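# Flistell grasp-confirmation fault

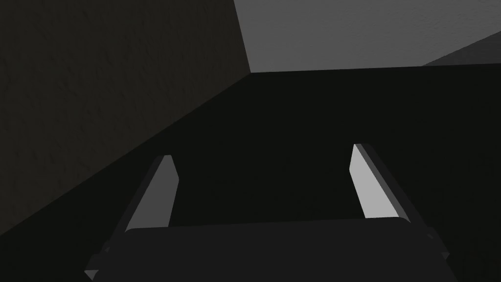 *Simulated view from behind the gripper, with the fingers open and no object between them.*

The **Flistell grasp-confirmation fault** was a software defect in the pick-and-place controller developed at Astow for parallel-finger grippers. The controller reported a successful grasp when the gripper held nothing, then carried out the rest of the transfer cycle with empty fingers. The defect was found in simulation in October, during acceptance runs of controller version 2, and was later reproduced on hardware. No injuries or equipment damage were recorded.

## Background

Flistell is a motion and grasp controller for tabletop manipulation. It accepts a target pose, moves the arm to a point short of the target, opens the fingers, advances, closes, and checks for a grasp before lifting. It was tested in Birach, a rendering and physics simulator maintained by the same company. Birach supplies a view from a virtual camera mounted behind the gripper, along with finger position and motor current.

In version 1, a grasp was confirmed only if the fingers stopped before reaching their fully closed position. This rule rejected thin objects such as cards and flat washers, which leave the fingers almost closed. Version 2 added a second test based on motor current. A grasp was accepted if either test passed.

## Description of the fault

The current test compared the motor reading with a threshold at the end of the closing move. When the fingers met each other with no object between them, the motor stalled and current rose in the same way as it did against a thin, rigid object. The test could not tell the two cases apart.

A timing error made the problem more frequent. The controller was meant to discard the first samples after each change of direction, when the current is briefly high. Under heavy processor load, the discard window could end before the closing move had started. The starting peak was then stored as the holding value. In these cases the controller could confirm a grasp while the fingers were still open.

The two conditions were logged under the same status code, and early reports treated them as one fault. They are now usually called the *closed-empty* and *open-empty* forms.

## Discovery

The fault was noticed by Hemi Gilchrist, a test engineer, while reviewing an overnight batch of 758 simulated cycles. The batch summary showed a pick success rate higher than that of any earlier version. The placement check, which was calculated separately from object positions, did not agree. In 13 cycles the controller had reported a pick, a transfer and a release, but the target object had not moved from its starting position.

Playback of the wrist view showed both forms of the fault. The placement check had been set to advisory status for the batch and did not stop the run.

The low lighting used in part of the batch was at first suspected. It was ruled out when the affected cycles were repeated under brighter settings with the same results. Version 2 did not use the camera image to confirm a grasp, so lighting had no direct effect on the decision.

## Reproduction on hardware

The closed-empty form was reproduced on a bench arm by sending the gripper to an unoccupied target. The open-empty form was harder to produce. It appeared only after a background logging task was added to raise processor load, and then at irregular intervals.

## Safety assessment

An internal review by the Faulkner group rated the fault as low severity for light objects and moderate severity for shared work areas. The main concern was the state reported to other equipment. A conveyor or second arm waiting for a "part clear" signal could enter a space where the part was still present. A related concern was that an operator reading the status display might assume the fingers were closed and holding a load.

The review also noted that the emergency stop and the protective stop circuits did not depend on grasp status and were not affected.

## Correction

The following changes were made in version 2.1:

- The current test no longer confirms a grasp by itself. Finger position must also fall within the range expected for the target object.
- The discard window is tied to measured finger motion instead of elapsed time.
- The closed-empty and open-empty conditions have separate status codes.
- A failed placement check stops the batch.

Objects thinner than the position sensor can resolve are no longer supported without an added fingertip sensor. This limit was listed as a known restriction and remains open.

## See also

- Grasp verification
- Motor stall detection
- Parallel-jaw gripper
- Software-in-the-loop testing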